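Search this forum
Advanced search
Search titles only

We use cookies to keep you logged in and to remember your settings. By continuing to browse you accept this. Accept Learn more

Budgeting for a second bin picking cell — what did you forget?

gullywasher
I've been asked to put together a number for a second picking cell at our returns depot and I'd like a sanity check before it goes upstairs in August. We sort mixed small goods: stationery, kitchen bits, toys, packets, odds and ends that come back in a tote with no paperwork. One cell is running as a trial. The second would be the first one that has to earn its keep.

What I have so far: arm and controller, gripper plus a spare, camera, bench and bin, guarding, integration labour, training for two operators. I've left freight as a separate line. The integrator, Zuterside, quoted the lot as a package and I've asked them to break it out. No reply on that yet.

What did you leave out of yours the first time?

torque_and_tea
Cabling. I don't mean the price of the cable, I mean the dress pack and the labour to route it properly. Ours was listed as "sundries" and it ended up the single biggest cause of stoppages in the first few months. Get it as its own line with a named product and a service interval.

Also fixturing. People draw a bin on a bench and assume it stays there.

gullywasher
Fixturing is a fair call. On the trial we're still holding the bin with an Irwin bar clamp on the back corner. It's fine for a trial and I wouldn't want it in production. What did you go to?

torque_and_tea
A steel plate with locating pins, bolted down. Local fabricator, cheap as chips compared with everything else on the quote. The bin lifts off for cleaning and goes back in the same spot, so you aren't re-teaching anything.

paddock47
I'll disagree with the direction of this. You're pricing a second cell when you haven't said what the first one does per hour. If the trial can't do your normal mix then a second one gives you the same problem twice. What's your object set?

gullywasher
Reasonable question. The test set is whatever we pull from the returns cage, swapped over every so often so we don't end up tuning for one lot. It's meant to be awkward: things that squash, things that shine, things with a hole in the middle.

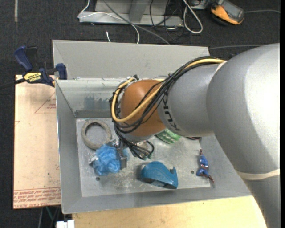 The tape dispenser and anything else with a hard body I'm comfortable with. Mesh sponges are a different story, they snag and deform and the grasp planner never sees the same shape twice. Glossy packets give the camera grief under our lights. Small toys are somewhere in the middle. I'd estimate most of our real volume is closer to the tape dispenser than the sponge, but I can't prove it yet and that's probably what paddock47 is getting at.

paddock47
It is. "Most of our real volume" is the number your whole business case hangs on. Log a fortnight of totes before you spend anything. Someone with a clipboard and four categories will do: rigid, soft, shiny, other.

mulga_mick
Agree with paddock47 on the logging, disagree that it should hold up the budget. Lead times being what they are, if you miss the August round you wait a full year. Put the number in, make the purchase conditional on the log.

On the arm: you've got a KUKA there by the look of the wrist. Are you buying the same again or going to market?

gullywasher
Same again is my preference, for spares and because our operators already know the pendant. Purchasing wants three quotes. Zuterside is one. Avinov has offered a smaller arm from another maker with a lower payload and says it would be plenty for returns. I don't doubt the payload. What worries me is two controllers, two sets of spares and two lots of training.

torque_and_tea
We run two makes and I'd not do it again by choice. The arms are both good. The trouble is the one bloke on afternoon shift who is only signed off on one of them.

saltbush_eng
Counterpoint. We run two makes and it saved us when one supplier had a parts shortage. It depends how many shifts you cover and whether you can keep people trained. With two cells and a day shift only, I'd at least let Avinov do a demo with your own goods. Bring the sponges.

gullywasher
I'll ask. The demo they showed us was all boxes.

mulga_mick
They always are.

Looking at your cables, I'd put money into that before anything else. You've got black bundles and a yellow one coming over the joint in a big loop, with ends hanging down over where you pick. In a trial you live with it. Budget for a proper umbilical and some strain relief at the wrist on both cells, and do the existing one at the same time while you've got the sparky on site.

gullywasher
Noted, and yes, it's on the list. I had it down for the new cell only. I'll add the old one.

paddock47
While we're at it, look at the bin. Bare metal floor with reflections all over it, and you're telling us glossy packets upset the camera. A matt liner might get you further than a better camera. What's in the budget for vision?

gullywasher
The vision line is the one I'm least happy with. Zuterside put in a replacement camera as an upgrade and I haven't been given a reason for it beyond "improved performance". A liner is a good thought. I'd need something that takes a beating and can be wiped down.

saltbush_eng
Conveyor belting offcuts. We got ours from Unen for next to nothing, they had a bin of ends out the back. Cut it to the floor, stick it down, replace when it gets shiny. Check it against your suction or fingers first as it changes how thin things lift off the bottom.

torque_and_tea
Careful with belting on sloping sides. Ours peeled at the bend and the arm picked up the liner. Floor only.

kettle_on
Not a robot person, I do the accounts side for a similar sort of place. A few things that get knocked back when they come to me:

- a package price with nothing broken out
- no annual cost after year one
- training listed once, as though staff never leave
- spares listed as a percentage with no parts named
- no disposal or resale value at the end

If your quote has any of those I'd send it back before your own finance people do.

gullywasher
It has four of the five. Thank you, that's going straight into my email to Zuterside.

For the annual cost I was going to use the service contract figure and leave it there. What else would you expect to see?

kettle_on
Consumables (fingers, cups, whatever wears), software licence renewals, a day or so of integrator time for changes, and power if it's metered separately. Put a small contingency on top and say what it's for. An unexplained contingency gets cut first.

mulga_mick
Licence renewals caught us. The vision software was free for the first year, then invoiced per cell. Ask for the year two price in writing.

gullywasher
How much did you end up holding for gripper wear? I had 2000 for the year for both cells and plucked it out of the air.

torque_and_tea
We spent less than that, but our goods are all cartons. With kitchenware and toys I'd leave it where it is. Soft fingertips wear faster on scratched metal if you bottom out, which is another vote for the liner.

paddock47
I'd still rather see the money go on a person for six months and find out what's in the totes. I've watched two sites buy a second cell on the strength of a good trial and park it. Holanda did it with a palletiser, different machine, same mistake. They sized it on the brochure.

saltbush_eng
Holanda's problem was upstream. The palletiser was starved because the wrapper in front of it couldn't keep up. I did the commissioning. The machine met its rate every time it was tested.

paddock47
Which is my point. They bought the machine before they'd measured the line.

saltbush_eng
Then we agree, but it wasn't the brochure.

gullywasher
Update for those following. We logged 193 items from this week's totes as a first go, using paddock47's categories. Rigid was a bit over half. Soft was higher than I'd guessed, mainly cloths and sponges, and shiny was lower. It's a small sample and we'll carry on for the full fortnight.

I've rewritten the request in two stages. Stage one is the cable work on the existing cell, fixture plate, liner and spare gripper. Stage two is the second cell, held until the log is done and we've had a demo from both suppliers on our own goods. The camera upgrade is out until someone can show me a result with the liner fitted.

mulga_mick
Good split. Stage one you'd want regardless.

paddock47
Happy with that. Post the full log when you've got it, I'd like to see how soft holds up over the fortnight.

torque_and_tea
One last one, ask the fabricator to make two plates while they're set up. It'll cost you a fraction more and the second sits on a shelf until stage two comes through.

gullywasher
Will do. Drawing goes out tomorrow morning.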